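Notes pour l'atelier Grikent — ranger le linge en rouleaux

Bonjour à toutes et à tous, et merci d'être venus un samedi matin ! (Laisser les gens s'asseoir, il y a toujours des manteaux à caser.)

Commencer par l'armoire de la maison d'Ulo : 51 pièces de linge pour 2 étagères, et chaque fois qu'on tirait une serviette du bas, toute la pile venait avec. Laisser rire un peu, tout le monde connaît ça.

Passer ensuite au rouleau. On étale le tissu sur le lit — le lit est la meilleure table de la maison, à bonne hauteur et bien large —, on rabat un tiers, on lisse avec le plat de la main, puis on roule sans serrer. Dire qu'un rouleau un peu mou me convient très bien, les petits plis ne me dérangent pas.

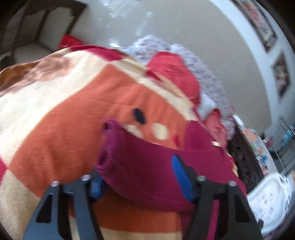
Pour les tissus souples, qui glissent et s'ouvrent au bout, je garde une main dessus jusqu'à la fin et je pose le bord libre dessous. Les couvertures, elles, je les roule en dernier, à deux si possible.

Faire essayer la salle : 15 minutes, avec les paniers Plundlow près de la fenêtre. Penser à demander qui veut la fiche de Pärn, il m'en reste 28 dans le sac bleu.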